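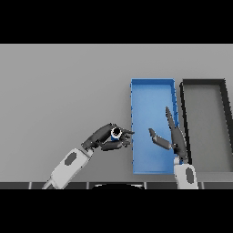
Peatland mosses slow to recover after drainage

Mosses that build peat can take decades to return once a bog has been drained, even after the ditches are blocked, according to a survey of 27 plots at Cullusmont.

Ecologist Johannes Masilela has visited the plots every January for 10 years. He expected the water table to be the main thing holding the mosses back.

"We raised the water and waited," he says. "The sedges came in quickly. The mosses hardly moved."

Only 4 of the plots now have a continuous moss layer, and all of them lie within 200 meters of Skuswood, where the bog was never cut. Masilela thinks fragments blown or washed in from the intact bog are doing most of the work.

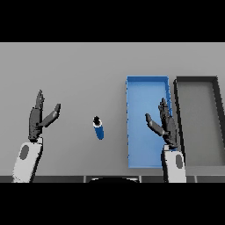
He also looked at shade. Plots with a light cover of sedge kept more moss through dry spells than bare peat did, but under dense sedge the moss thinned out again.

"There's a middle range where it does well," Masilela says. "I couldn't tell you yet exactly where it ends."

The next stage is to spread moss by hand on the plots farthest from Skuswood and leave matching plots alone. Masilela says it will be several years before he can say anything about carbon.

"A wet bog with no moss on it isn't laying down much peat," he says.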